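Zesstead Residents' Forum
Board: Halls, Rooms and Bookings
Thread: Proposed revision of the table flowers policy at the Varden Rooms

mahfuz_patwary (Bookings Secretary)
Posted Aug 10, 2025

Members are invited to comment on the draft revision of Section 17 of the hiring conditions, which concerns flowers placed on tables in the Varden Rooms. The present wording dates from the reopening and permits fresh flowers only, to be supplied by the hirer and removed at the close of the hire. The draft would allow the Association to provide standing arrangements, fresh or artificial, at its own expense. Spending on flowers for official functions in the last financial year came to £629. Comments posted in this thread will be placed before the March meeting.

ilse.reinholz
I support the revision. The present rule places an unreasonable duty on small groups. The reading circle meets for ninety minutes and cannot be expected to bring flowers, arrange them, and carry them home again on the bus. In practice most groups bring none, and the rooms look bare as a consequence.

Randa Zein
With respect to the previous contributor, the rule does not oblige any group to bring flowers. It states only what must be done with them afterwards. I would ask that Section 17 be read in full before it is criticised.

My own objection is to the word "artificial". The Association accepted a bequest for the upkeep of the gardens on the understanding that the rooms would be supplied from the beds where possible. Silk flowers gather dust, and there is no provision in the cleaning contract for washing them.

ilse.reinholz
I have read it in full. Clause (c) says "tables shall be suitably dressed for any meeting open to the public". The reading circle is open to the public. I should be glad to know what Ms Zein takes "suitably dressed" to mean.

Randa Zein
A clean cloth would satisfy it.

nidia_g
May I raise the question of hay fever? Two members of the afternoon choir have asked for lilies to be kept out of the small room. The draft says nothing on strongly scented flowers. I suggest a short list of kinds which may not be used during a shared hire.

mahfuz_patwary (Bookings Secretary)
The point is noted and will be added to the draft. For information, the quotation received from Wuredel for a year's supply of fresh arrangements, changed weekly, was £2,799. The Association does not have that sum available under the present budget.

Edith Giraldo
The quotation should not be treated as the only alternative. Members of the garden group could supply cut flowers from late spring until the autumn at no charge, leaving the colder months to be dealt with separately. I set out some practical guidance below, taken from the notes I prepared for the group, and would welcome corrections.

1. Height. An arrangement for a meeting table should allow persons seated opposite to see one another. I recommend 12 inches, vase included.

2. Colour. Two main colours are sufficient. Pale lavender-blue with white, and a little green leaf and grass to loosen the outline, is suitable for most functions and does not quarrel with the curtains.

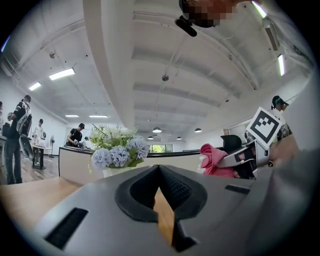 3. Water. Fresh stems should be recut and the water changed every second day. Hydrangeas drink heavily and should be checked each morning in warm weather.

4. Vases. Plain ones with a heavy base. The tall glass ones in the kitchen cupboard tip over easily and should be withdrawn.

ilse.reinholz
A sensible set of notes. I would question item 1, as it would rule out most branches, and the forsythia was much admired.

Randa Zein
I could support the garden group's offer if the word "artificial" were struck out. If it remains, I shall vote against.

nidia_g
Could item 3 say who is to change the water? The small room is locked between hires.

mahfuz_patwary (Bookings Secretary)
Key access will be raised with the Lại Trust as freeholder. The thread remains open for comment.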